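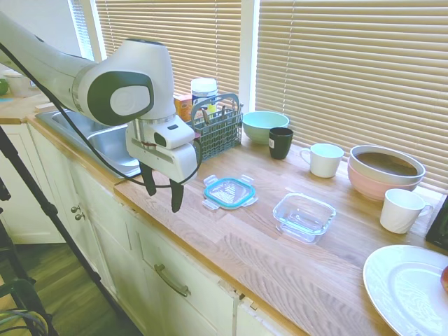

Subject: Re: [kitchen-list] Lids, mugs and the stretch of counter by the sink

Hello all,

Sorry to be slow getting back to this. I meant to write on Wednesday and then the evening got away from me, the way evenings do. Obadia's message is copied underneath so you don't have to go digging for it:

> From: Obadia Waweru
> Subject: [kitchen-list] Lids, mugs and the stretch of counter by the sink
>
> Dear everybody,
> Could we please settle what lives on the butcher block and what
> doesn't? At Arkberg we had open shelves and it was easy. With the
> counter running along under the windows, everything washed gets set
> down wherever there's a gap, and then it stays there till supper.
> I'm not cross, I would just like to be able to roll out dough without
> moving nine things first. Also, does anyone know which lid goes with
> the glass container? I tried 2 on it and gave up.
> Obadia

Obadia, I sympathize completely, and I'm so glad you brought it up (I have been quietly shuffling those mugs back and forth for months!). Let me start with the lid, as it's the easy one. You want the one with the light blue edge and the clear middle. Set it down flat on the glass, then press the tabs, and do the opposite sides in turn or it will pop up at the corner you did first. If it's leaning against the container it isn't on, and I say that with love to whoever put the leek soup away in October. 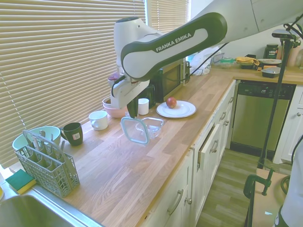
The container with its blue-edged lid propped on it, and the plate with the apple.

Now, the counter. I've thought about this more than is probably good for me, and what I'd like to try is leaving the sink end for washing up and keeping the long open part clear for cooking. The gray cutlery basket can stay by the sink where it is, it's handy there and it has that nice tall handle for carrying over to the drawer. The sponge stays too, but please squeeze it out and stand it on its edge. Mugs go up in the cupboard once they're dry. I know the little white cup is a favorite and tends to get left out for the next coffee, and I don't mind that one a bit.

The bowls are where I'd really love some help. The brown-inside one sits very happily in the pink one, so those can go away as a pair and only take up one spot. The mint green one is too wide to go in with them, and I'd been thinking of it for fruit. It seems a shame to have one apple sitting all by itself on a dinner plate when we could have a proper bowlful, and then we'd have the plate back!

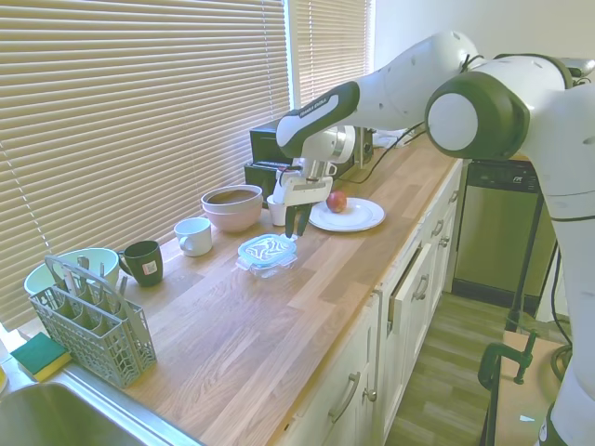

Page last changed: Wednesday, 21:00

About oiling the wood, which somebody asked me on the stairs: I use the Bromametti oil, and a 300 ml bottle does the whole top with plenty left over. Everything has to come off first, so if we do get the mugs put away it will be half done already. I'll do it some evening after supper and leave it overnight, and I'll put a note on the door so you don't set your toast down in it.

Obadia, if you still want to do the dough, come and find me, I have my aunt's big rolling pin and I'd be very happy to be given flour duty.

Warmly, and with apologies for the length,
Nedeljković (upstairs)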